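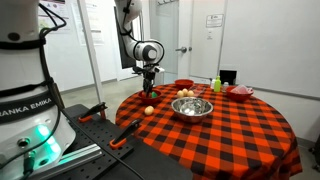 *Photo: Efthymia Zervas*

So I broke the robot. Okay, I didn't break it break it, but I did make it press a gripper finger into a table hard enough that the whole arm locked up, and I've been asked by three different people to write down what happened, so fine, here we go.

Some of you know I've been working on the kitchen setup at Estwood since August. The job is simple to say out loud: eggs and toy vegetables go from the table into bowls, over and over, without anybody touching the arm. We have a Franka, a round table, a plaid tablecloth I am weirdly fond of, and a script called Drevero that decides where to go next. Drevero is mostly my code. You can probably see where this is headed.

I had 24 runs planned for the afternoon. The first 10 were lovely! Then on run 11 the arm went over for an egg, came down, and just kept coming down. I heard the table creak, and I did that thing where your brain says "huh" before your hand does anything. By the time I hit the stop button the arm had already faulted on its own (force limit, thank you Franka) and was sitting there with a fingertip jammed into the cloth and the egg rolling off toward Efthymia, who caught it.

My first theory was the wrist camera, because I always blame the wrist camera. I pulled up the images it had saved and went through them one at a time with a cup of bad coffee, and they were fine. Clear enough, lined up, nothing weird.

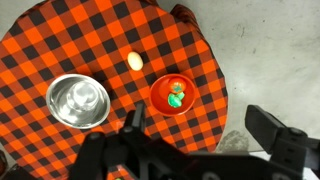

The table height, on the other hand, was a mess. Drevero doesn't measure the tabletop, it reads one number out of a settings file, and that number was from before we swapped tables. The old table was lower. So as far as my code knew there was plenty of air left under the fingers when there was none at all. The first 10 runs only worked because they were all bowl pickups, and those use a different height that I'd already fixed. Eggs on the bare cloth still used the old one. Same file, two lines apart. Ugh.

Harriet Van Dusen (she runs the lab and she's a lot calmer than me) asked the question I'd been hoping to avoid, which was why the speed was turned up. Well, because I was behind and wanted to go home. We'd agreed on slow for any new layout, and a new table is a new layout, even if the tablecloth is the same.

What's changed:

- The height gets measured with a slow touch at the start of every session, and Drevero won't run without it.
- Both pickups read from the same line now.
- There's a hard floor the arm can't go under, no matter what the script wants.
- Whoever is running it keeps a hand on the stop button until the first egg is down. That one's for me.

The finger survived, by the way. The pad got a little chewed up and I put on a spare. I still want to recheck the joint calibration before I trust the small stuff again, so the rest of the runs are on hold until I do.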